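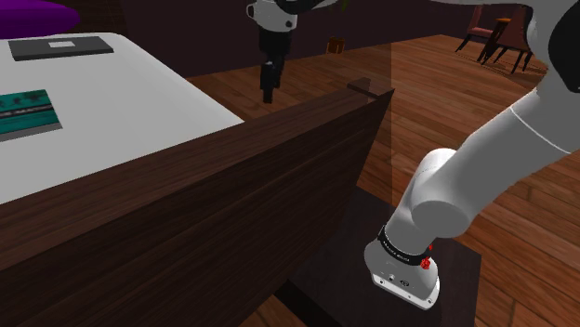 Figure 3. One of the simulated rooms used in the rule audit. Arm base on its own stand, gripper raised over the floor beyond the side panel of the large unit.

4. Rules for placing and moving the arm

4.1 What we mean by a rule

Most groups that test arms in simulation have house rules. Few write them down. The ones that do tend to keep them in a readme or a comment at the top of a config file, and by the second project the comment is out of date. We wanted a set short enough to fit on one page and strict enough that two people in different labs would reject the same scene.

A rule, for us, is a sentence that can be checked by a script or by one person looking at one render. "Leave enough room" is not a rule. "No link may touch furniture at the home pose" is. Anything we could not phrase that way went into the notes (Appendix B) and was not scored.

The audit covers 627 scenes. All come from the Dedau room set, loaded through Karnach, our scene loader. Total rollouts across those scenes: 2,001. The counts are uneven. Some scenes got one run only, a few got many, and this matters for the tables in Section 5. Scenes were locked in January and not edited after that, except for the two fixes listed in Section 4.6.

4.2 Base placement

The base goes on a fixed support of its own. It may not be mounted on a piece of furniture that also holds task objects. Reason is simple: if the furniture is movable in the physics file, even slightly, the base drifts and every pose after that is off. Fernandes, the older of our two rule sets, allowed table mounts and we spent a long time chasing errors that came down to a table with the wrong mass.

In Figure 3 the base has its own square stand, next to a tall wood-grained side panel. A support like that meets the rule on its face. Whether it is really fixed is a matter for the file, not the render, so the script check comes first and the person check second. Same order everywhere in this paper.

The support must be flat and level. The base plate must sit on it with no gap and no overlap. Overlap is the more common error by far, since most people drop the base in by hand and nudge it until it looks right. It looks right from one side. Check from two.

4.3 Barriers between base and work area

This one caused the most argument. Home and office rooms are full of panels, shelf ends, bed rails, backs of sofas. A planner that treats the room as a point cloud will usually find a way around. A planner that uses rough boxes may not, or may find a path that clips a corner by a small amount and gets counted as clean.

The layout in Figure 3 is a good case to think with. The base is low, the panel stands right beside it, and the pale top with the objects on it is on the other side. The links have to go up and over. The gripper is shown out above the open floor beyond the panel, a fair distance from the base. Nothing about such a pose is against the rules, but any path from there to the top has a tall edge and a post cap to think about.

We settled on the following.

Rule 3a. Any barrier between the base and the work surface must be in the collision model at its full height. No trimmed meshes.

Rule 3b. Small parts that stick out from a barrier (caps, knobs, hooks) count as part of the barrier. They may not be dropped to save time.

Rule 3c. A path which crosses a barrier is reported with its smallest clearance. If the tool does not report clearance the run is not scored.

Rule 3b looks fussy. It was added late, after we found that the simplified meshes in one part of the set had lost most of thier corner details. A gripper could pass straight through a spot where the render plainly showed wood. The score said success. We do not think a reader would agree.

4.4 Objects on the work surface

Objects must be at rest before the first command. Obvious, but the loader drops things from a small height and some of them are still rocking when the clock starts. We wait five seconds of simulated time. Flat things such as trays settle fast. Round things do not, and a round thing near an edge may never settle at all, in which case the scene is rejected and logged.

Objects that are not part of the task stay in. Earlier practice was to clear them. We disagree with that for room scenes. A surface with one item on it is a different problem from a surface with several, and the second is what the rooms are supposed to be for. The top in Figure 3 carries a dark flat item with a small white label as well as a teal one lower down, and a bare version of that same top would be easier in ways the score could not show.

One more point here. Names. Object names in the file have to match what a person would call the thing on sight. We had a lot of trouble with this. Flat dark rectangle: tray, book, folder? If two checkers give different names then the name in a text command has to be changed to something both accept, or the object is not used as a target. It can still be there as clutter. Yamuna Hegde did the first pass over all names and a second checker did the same blind. They disagreed on 73 objects. Those are listed in the appendix with both names and what we did in each case.

4.5 View rules

A person check is only as good as the view. The fixed view must show the base or the gripper. Ideally both, at the home pose. It does not need to show the whole arm. We tried asking for the whole arm and lost too many rooms, because in a tight corner the upper links pass close to the camera and there is nowhere further back to put it. Figure 3 passes under the present rule: base low on the right, gripper at top center, and the links leaving the view in between.

Overlays are allowed in the check render but not in the one fed to the policy. This covers axis lines, goal markers, contact points, and anything half transparent. Checkers should flag any pale band or plane that does not belong to the room and let the script side sort out what it is. Do not guess from the render.

Lighting. We set a floor on brightness for the work surface only. Dark walls and dark floors are fine. Rooms in the set lean dark in general, and forcing them all bright would have wiped out the thing that makes them hard. But dark furniture against a dark wall does make the person check slow. Checkers were told to mark "cannot tell" as its own answer and not fold it into pass or fail.

4.6 Motion limits and stop conditions

Speed caps are set per joint, from the arm file, and then cut in half for any path that crosses a barrier under Rule 3. The halving is arbitrary. We tried a version tied to clearance and it was better in theory but no one could check it by hand, so by our own test in 4.1 it was not a rule.

A run stops at the first contact between any link and any furniture. Not the gripper fingers, which are allowed to touch the work surface lightly. Everything else, including the wrist housing, ends the run. It is logged as a contact stop and counted as a failure even if the object had already reached the goal. Some readers will find this harsh. A real arm that gets the cup to the shelf and then hits the shelf has still hit the shelf.

Stop buttons modeled on an arm are treated as geometry only. No rollout may use them as an input and no score may depend on them. If a study wants to test stop behavior, that has to be written as a seperate protocol.

The two fixes made after the lock: one scene had its base support set to movable, and one had a chair partly inside a wall. Both were corrected in place and rerun in full. Old results for these were thrown out. The Sistonico log keeps the original files for anyone who wants to compare.

4.7 Reporting

For each scene, report: whether it passed the script check, whether it passed the person check, number of runs, number of contact stops, smallest clearance where Rule 3 applies. Rejected scenes are reported too, with the rule number that rejected them. Leaving them out makes the set look cleaner than it is and makes the next group repeat the work.

We do not ask for a single combined score. We had one in the draft that went round in December 2022 and took it out. It hid the contact stops inside an average, and two of the three methods swapped places depending on how much weight the stops were given. The separate columns are less tidy but they hold up.

Render settings should be given with the results, at least for the check view: camera position, field of view, whether shadows were on. A render like Figure 3 should be possible for another group to reproduce from the file and the settings alone, with the arm in the same pose. Where it is not, the scene is marked as not reproducible and kept out of the comparison in Section 5.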